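4.2 Comparaison des doigts sur la tâche d'insertion

Les essais ont été menés sur le poste de Flevembridge, avec le même bras et le même contrôleur pour les deux jeux de doigts. Le premier, Doolan, est rigide et étroit. Le second, Prilurside, est plus large et légèrement souple. Chaque jeu a effectué 170 insertions, réparties sur 11 positions de départ du bloc dans le bac. La vitesse d'approche a été fixée à 20 mm/s après les réglages de mars.

La caméra fixe sert à localiser le bloc avant la saisie. Elle n'intervient plus pendant la descente, car les doigts masquent alors le logement visé.

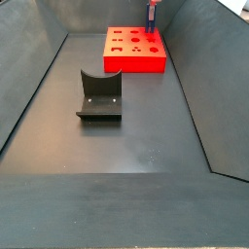

Temps de lecture : 2 minutes

Figure 3. Pièce claire tenue entre les doigts bleus, au-dessus du logement arrière droit du bloc rouge. L'équerre noire se trouve à gauche, plus près de l'avant du bac.

Les logements proches de la paroi du fond sont les plus contraignants. Avec Prilurside, la largeur des doigts a obligé à incliner le poignet, ce qui a dégradé l'alignement de la pièce. Doolan conserve une approche verticale mais tolère moins bien une erreur de saisie : la pièce pivote dès que le contact est décentré.

Nous avons donc retenu Doolan pour la suite, avec un seuil d'effort abaissé. Les 3 377 mesures d'effort enregistrées sont analysées en section 4.3. La configuration du contrôleur reprend celle de Hindville, sans modification des gains en position.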